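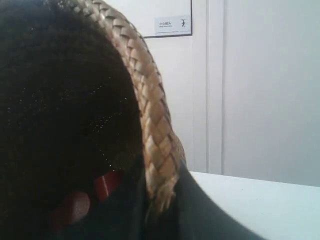 Black, softly textured surface with braided tan trim and a few bright flecks.

Roltmont opens its hilltop to the night sky this July

ROLTMONT – The Homon Astronomical Society is delighted to invite families, neighbours and anyone who has ever stopped on the way to the car to look up at the stars to the first public season of the Sandberg Observatory, which opens on the hill above Roltmont this July.

The society has been meeting in one form or another for a good many years, mostly in paddocks and on the edge of the football oval, with thermoses and folding chairs and a great deal of good company. Having a proper home, with a dome that turns and a floor that stays level, is something our members have talked about over many cups of tea, and we are very glad to be able to share it at last.

The centre of the new building is the Isix telescope, a reflector that our members assembled over two winters. It will be pointed at whatever the season offers. In July that means the rich star clouds of the Milky Way, high overhead in the evening, along with the globular clusters that look like a faint smudge to the naked eye and then, at the eyepiece, break up into more stars than you would care to count. Smaller telescopes will be set out on the lawn, and members will be standing beside them, only too happy to talk (you may have trouble getting away!).

Public evenings will be held every Sunday through the month, with gates opening at 6 pm and viewing from 6.30 pm. Each evening has room for 200 visitors, and bookings are essential. Entry is free for children and a gold coin donation is welcome from everybody else. If cloud rolls in, the evening will go ahead indoors with a talk and a tour of the dome, and your booking can be moved to another night.

The observatory stands at an elevation of 900 metres, and it does get cold up there after dark, so please bring a good coat, a beanie and something warm to drink. Torches should be covered with red cellophane, as white light spoils everyone's night vision and it takes a good while to come back. There is parking beside the lower gate and a gravel path up to the dome, with a level route for wheelchairs and prams from the upper car park.

The society would also like to thank the people of Roltmont, who gave 3719 hours of their own time to the building, and the 2936 households across the district who took part in last winter's lights-out evening. It was lovely to see the valley go dark and the sky come up so bright above it, and we hope to do it again.

Bookings can be made at the Roltmont library desk or through the society's website. School groups are welcome on weeknights by arrangement.

ENDS

Media enquiries: Homon Astronomical Society, Sandberg Observatory, Roltmont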